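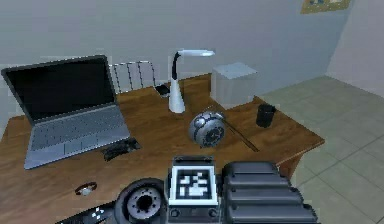
Clutcombe library to lend out laptops for the winter

October | By the Clutcombe news desk | 2 min read

Anyone who has ever tried to fill in a job application on a phone, with a thumb and a good deal of patience, will be glad to hear what the Vaughan Street library in Clutcombe has planned for the colder months. Starting this month, cardholders can borrow a laptop the same way they borrow a novel or a stack of picture books, and take it home for up to two weeks.

The library has 32 machines to lend, bought with a grant from the Mulusura Fund, which has helped small-town libraries in this part of the state before (the new chairs in the children's room were theirs, as regular visitors may remember). Each one comes in a padded bag with a charger and a printed card of instructions in large type.

There is no fee, but borrowers need to be 18 or over and have a card in good standing, so it may be time to bring back that cookbook that has been sitting on top of the refrigerator since spring. Late laptops lock themselves after a day's grace, and a lost one will cost the borrower $200.

Prokitz, the repair shop across from the post office, has agreed to check over every machine when it comes back and clear off anything left behind. Staff still ask that people save their own letters and family pictures somewhere safe before returning one, as nothing can be recovered once the cleaning is done.

The idea came out of last winter's suggestion box, where request after request asked for longer computer hours. The desktops on the main floor are staying put, and the evening help sessions will go on as usual at 6 p.m., with coffee, and very often with somebody's banana bread.

Laptops can be reserved at the front desk or by phone. Renewals are allowed once, provided no one else is waiting.

14 shares | 2 comments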